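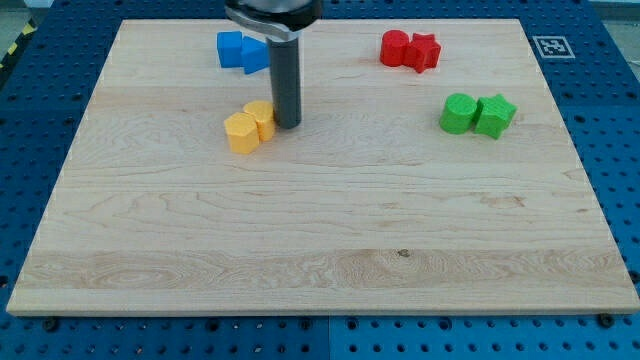 La journée portes ouvertes de l'atelier Lirnen est derrière nous, et je vous envoie ce point d'avancement tant que j'ai encore tout en tête (et tant que j'ai encore un peu de voix !). Comme prévu dans la convention, c'était le gros rendez-vous public du second semestre, celui pour lequel vous aviez accepté d'avancer une partie du budget. Luuk et moi avions longtemps hésité sur ce qu'il fallait montrer en premier, et on a fini par choisir le plus simple : la planche d'érable posée sur la table bleue, avec les blocs bleus, rouges, verts et jaunes rangés deux par deux, et le robot au-dessus avec son unique doigt gris. Pas de pince, donc pas de saisie, tout se joue en poussant. C'est un exercice ingrat sur le papier, mais devant un public ça passe très bien, on comprend tout de suite ce que la machine essaie de faire.

Côté fréquentation, nous avions ouvert 30 places sur inscription et elles sont toutes parties dès septembre. Nous avons fait 2 passages dans l'après-midi, avec le même groupe coupé en deux, parce que l'atelier n'est pas bien grand et que je tenais à ce que chacun puisse s'approcher de la barrière. Les gens de chez Coppens sont restés jusqu'au bout et m'ont posé des questions très précises sur les temps de cycle, auxquelles je n'ai pas toujours su répondre, je l'avoue. Je leur ai promis une note.

La démonstration elle-même, maintenant. Le visiteur donnait une consigne à voix haute (« mets l'étoile verte à côté du cube bleu », ce genre de choses), Luuk la tapait au clavier et on regardait. Les consignes courtes ont bien marché. Les longues, beaucoup moins : dès qu'il fallait enchaîner plusieurs déplacements, le doigt avait tendance à accrocher un bloc au passage, et les cylindres se sont révélés les plus pénibles à mener droit. Une dame a demandé pourquoi on ne lui donnait pas « une vraie main », et ça a lancé la meilleure discussion de la journée ! Tadhg McGrath, qui était venu pour Danska, a pris le relais et a parlé un bon quart d'heure de ce qu'on apprend quand on se limite à pousser. J'aurais dû enregistrer.

Deux choses n'ont pas été à la hauteur. Le deuxième passage a commencé en retard à cause d'un recalage de la caméra que nous aurions dû faire à midi, et l'écran de Homoron, où s'affichait la consigne en cours, était illisible pour le fond de la salle. Pour la prochaine fois je voudrais un écran plus grand, placé en hauteur, et quelqu'un qui ne fasse que l'accueil (j'ai couru toute la journée entre la porte et la table, ça n'est pas raisonnable).

Pour le budget, il reste 2 000 euros sur la ligne « médiation ». Je vous propose d'en mettre une partie sur cet écran et de garder le reste pour les 4 demi-journées scolaires du printemps, dont les dates ne sont pas encore fixées. Luuk Dekker prépare une version des consignes adaptée aux plus jeunes, avec des phrases très courtes, et il aimerait la tester avant l'hiver sur une petite classe. Si vous êtes d'accord sur la répartition, un simple mail me suffit et je lance la commande.

Le décompte détaillé des dépenses suit dans un envoi séparé, il me manque encore la facture du traiteur.

Fait le 29 octobre 2018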